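I started buying myself flowers in November, the week I moved into the apartment over the bakery in Ornen. Before that I was firmly in the "they just die" camp. My mom gets a bouquet and keeps it going forever, and mine used to flop over by the second morning, so I figured I was cursed!

Then I got chatting with the woman at Cekska, the little flower stand by the bus stop, and she asked how often I changed the water. Um. Never?
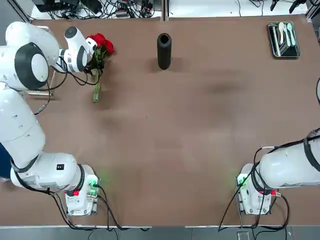
Red roses, always a good idea.

So now I have a routine. I cut the stems at a slant (real scissors, the kitchen ones mash them), pull off any leaves that would sit below the water, and change the water every other day. I keep them away from the fruit bowl too, which I'd never heard of until this year. My last bunch cost me $21 and went 5 days past the point where I'd normally be tossing it — I was so proud I texted my sister.

I'm still undecided on the packets of flower food. Sometimes I use them, sometimes I find three of them in a drawer and feel guilty. And I've given up on tulips completely, they lean wherever they want.
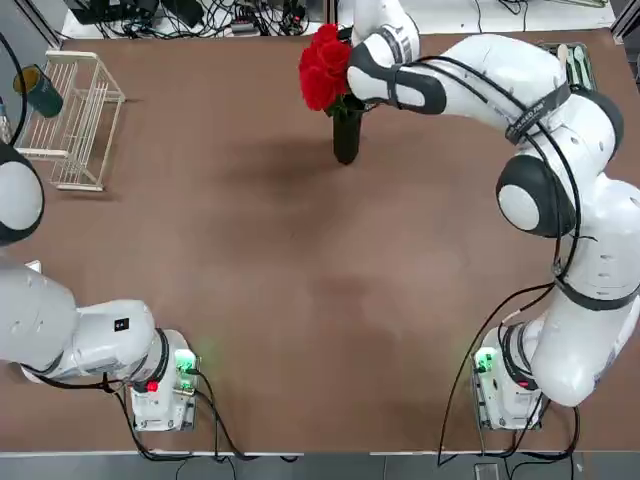

Ewurabena Sulemana wrote in to say that I should give tulips another chance, and that hers stay upright if she leaves them wrapped in their paper in deep water overnight before arranging them. Okay, fine, I'm trying it with the next bunch.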